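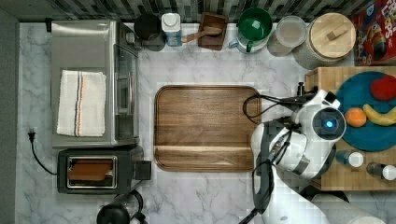 ## Reading Your Power Bill Without Fear
### Notes for Week 3: heat, and what it costs

Welcome back, everyone, and thank you to those who brought bills along last time, even the crumpled ones. I promised I'd write up the heating material properly, because I went far too fast at the end and several of you were still copying from the board when the room had to be handed over to the choir. So take your time with these notes, have a cup of tea beside you, and bring your questions to the next class.

We're using the same household as before. Divina Dizon has kindly let us work from her Trimden unit's figures for the whole course, and her yearly total was 2,984 kilowatt-hours. You'll want that number again below, so perhaps jot it in the margin.

### A quick reminder about watts and kilowatt-hours

I know we did this in the first week, but it slips out of the head very easily (mine included, and I've been teaching it for years).

A **watt** tells you how fast an appliance uses energy while it's running. A **kilowatt** is a thousand watts. A **kilowatt-hour**, written kWh, is the amount of energy you use if you run something at one kilowatt for one hour. The retailer sells you kilowatt-hours. It has no interest in what you did with them.

The sum is always the same:

> kilowatts × hours = kilowatt-hours

If you'd like to think of it as water, the watts are how hard the tap is running and the kilowatt-hours are how much ends up in the bucket. A fierce tap turned on for a moment may put less in the bucket than a dribble left going all night, and that one idea will get you through most of the arguments people have about electricity at home.

### Why heat is the big one

Nearly everything that makes a lot of heat has a large number on its rating plate. Kettles, toasters, ovens, fan heaters, hair dryers, the heating element in a hot water tank – all of them push current through something that resists it, and the something gets hot. It's a very old trick and a reliable one, and as far as turning electricity into warmth goes there's almost no waste in it. Where the waste comes in is afterwards, when the warmth goes somewhere you didn't want it.

Compare that with a modern light globe, which might draw less than 10 watts, or a phone charger, which draws very little indeed. I do meet people who go round the house pulling out chargers every night and then stand under the shower for half an hour! Pull them out by all means, but please look at the shower first.

### Worked example: the toaster

Suppose a toaster is rated at 800 watts and takes three minutes to do its job.

- 800 watts is 0.8 kilowatts
- three minutes is 3 ÷ 60, or 0.05 of an hour
- 0.8 × 0.05 = 0.04 kWh

At a rate of 30 cents per kilowatt-hour, that comes to 1.2 cents. You could have toast every morning for a year and spend $4.38 on the electricity, and I'd say that was money well spent.

Now, Wilfredo Quiambao asked a very good question in class, and I want to answer it better than I did on the night. He wanted to know whether he should do his toast in the toaster or under the grill in the big oven. The toaster puts its heating wires close to the bread and is finished quickly. A full-sized oven has to warm its own walls, its racks and a good deal of air before the bread notices anything. For a slice or two, the toaster wins comfortably. A benchtop oven generally falls somewhere between them, being smaller inside, and it comes into its own for things like a tray of vegetables or a couple of pies. If you're feeding eight people and filling every shelf, then the big oven starts to look quite sensible again.

### Worked example: the kettle

This one has slightly more arithmetic in it, so go slowly.

Water takes a fixed amount of energy to warm up. For one litre, you need 4.18 kilojoules for every degree. If the water comes out of the tap at 20 degrees and you want it at 100, you're raising it by 80 degrees:

- 4.18 × 80 = 334.4 kilojoules
- there are 3,600 kilojoules in one kilowatt-hour
- 334.4 ÷ 3,600 = 0.093 kWh, to three decimal places

At 30 cents, that's just under 2.8 cents for the litre. A real kettle will use a bit more, as it also has to heat itself and loses some warmth to the room.

Please notice that the wattage of the kettle didn't come into it at all. A powerful kettle boils sooner, and a gentler one boils later, but the water needs what the water needs. What you *can* change is how much you put in. Boiling a full litre for a single mug means paying to heat water that then sits there and cools down.

### Back to Divina's bill

Her usage charge, at our 30 cent rate, works out like this:

- 2,984 × $0.30 = $895.20 for the year

Then there is the daily supply charge, which you pay for being connected whether you switch anything on or not. Hers is 119 cents a day:

- $1.19 × 365 = $434.35 for the year

Add the two together and you get **$1,329.55**. Close to a third of that is the supply charge, and there was quite a gasp when I put it up on the board! It does mean that if you cut your usage in half, your bill won't fall by half, and I'd rather you knew that before you started than felt let down when the next one arrives. (I've left out any concessions, which go on differently from one household to the next. We'll cover those with the Illon handout.)

### To try before next class

1. Pick any two appliances that make heat. Look for the rating plate, usually underneath or round the back, and write down the watts. Unplug them and let them cool first, please.
2. Time how long each one runs on an ordinary morning. An honest guess is fine if you're rushing for the bus.
3. Work out the kilowatt-hours for each, then the cost, using the rate from your own bill.
4. Find the supply charge on your bill. Some retailers print it in cents and some in dollars, and it may be tucked away on the second page.
5. If you have a winter bill and a September one, put them side by side and see which part changed.

If your plate shows a range, such as 2,000–2,400 W, use the higher figure and make a note that you did. Where it only gives volts and amps, multiply the two together and you'll have a fair estimate of the watts.

### Reading

Chapter 4 of the Navaratnam workbook, as far as the section on hot water systems. You can skip the page on three-phase supply unless you're curious – it won't come up. The library copy was still out when I last checked, but there are two photocopies of the chapter in the grey tray at the Grellitz Street front desk, and you're welcome to borrow one overnight.

Next time we'll do fridges, which switch themselves on and off all day and so need a different approach. Bring a calculator if you have one, and your reading glasses.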